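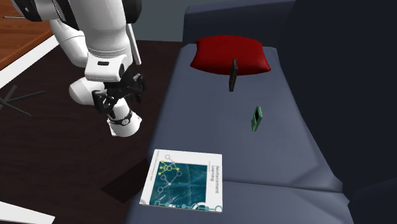

Can the living-room scene be run before the physical arm has been delivered?
The simulation component of the Grirnell kit operates independently of the hardware. A valid licence file and a completed base installation are all that is required.

Section 3. Setting Up the Living-Room Scene

Revised August 29, 2023
Section editor: Nadège Guérin, Jommont Technical Publications

3.1 Scope

This section describes how to load, adjust and save the living-room scene supplied with the Grirnell simulation kit. It applies to single-arm configurations fitted with the standard gripper. Sites licensed for the Alemayehu two-arm extension should complete this section before proceeding to the supplement issued with that product.

The operator is assumed to have completed the base installation and to hold write permission for the project folder. Sites that share a workstation should designate one project owner.

3.2 Loading the scene

1. Start the Grirnell console and sign in with a project account.
2. From the Scenes menu, select Household, then Living Room.
3. Select the single-arm configuration and confirm.
4. Wait until the status line reads Scene Ready. On the minimum supported workstation the first load takes roughly 60 seconds. Subsequent loads are shorter.
5. Confirm that the gripper is open and that nothing is held between its fingers.
6. Set the view to Sofa Side if the seat cushion is not visible in the main window.

Note: The arm will not accept a task while the gripper state is shown as Unknown. Select Reset Gripper and repeat step 5.

3.3 Placing objects on the seat

The seat cushion is defined as a placement surface. The backrest and the armrests are collision surfaces only, although a pillow may be leaned against the backrest.

1. Open the Object Library and choose the objects required for the task. Several may be present on the seat at once, for example a book, a small handheld device and a throw pillow.
2. Drag each object to the seat cushion. Release it when the outline turns green.
3. To rotate an object, hold the Alt key and turn the mouse wheel. Flat objects such as books may be set at any angle to the sofa.
4. To stand a slim object on its narrow end, open its properties and select Upright.
5. Select Settle. The physics engine will run until all objects are at rest.
6. Inspect the result. An object that has fallen to the floor during settling must be placed again.

Caution: Do not run a task before selecting Settle. Objects that overlap at the start of an episode may be thrown clear of the sofa, and the resulting log will be rejected by the evaluation tool.

Note: Printed covers and screens are surface textures. The colour and pattern of a texture may be changed without affecting the mass or friction of the object.

3.4 Checking arm clearance

1. Select Tools, then Clearance Check.
2. Move the arm to the approach position beside the sofa, with the fingers pointed downward.
3. Select Sweep. The arm will travel through each planned approach at reduced speed.
4. Review the report. Contacts with the sofa are listed as warnings; contacts with the table or the floor are listed as faults.
5. Correct all faults before continuing. Warnings may be accepted by the project owner.

Caution: A clearance report obtained in simulation does not constitute a safety assessment of a physical installation. Refer to the Hardware Safety Guide before applying power to any arm.

3.5 Saving and running

1. Select Save Scene As and enter a name. The original scene file is read-only.
2. Enter the number of episodes. The maximum for a single batch is 2,000.
3. Select a random seed or leave the field blank.
4. Select Run. Progress is displayed in the lower pane and may be minimised.
5. When the batch has finished, export the log to the project folder.

Note: If the console reports Error 126, the licence file could not be read. Copy the file to the project folder again and restart the console. If the error persists, contact the Lelladcombe support centre, quoting the licence number and attaching the most recent log.

Requests for additional household objects should be addressed to Hervé Pruvost, Content Library, at the same centre. Requests received by the end of May are considered for the following annual release.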